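Kitchen > Small storage > Mug trees: your questions

Do I need a mug tree at all?
Possibly not. If you have a free shelf, use it. Most of the claims made for stands like the Cassim come down to "your mugs will be in a different place".

Does it save space?
Some, if your mugs are all much the same size. Philomena Gallagher tried one with her big soup mugs and got 2 of them on before they knocked together.

Will a round base stay put on a pine table?
Load both sides evenly and it should. We'd be wary of any stand sold as "impossible to tip" – hang everything on one side and see.

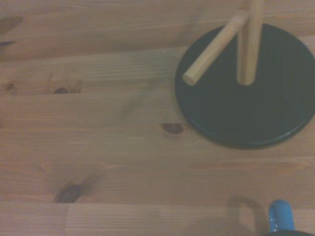

Page 2

Do knots in pine matter?
Not for standing things on, if the surface is level. Sellers call them "character" and charge for it, which we don't quite believe in either. A knot that sits proud will make a flat base rock, so slide the stand along a bit.

Black base or plain wood?
Glossy black shows dust and fingerprints. Marlies Eder wipes hers every morning and says she wouldn't choose it again.

Are the felt pads worth buying?
Gridstead sells a bag of 200. You need four, perhaps. Cut up an old bit of felt.

Comments (2) | Shares: 1,953

Contact us | © Skeltulau Household Notes | Back to top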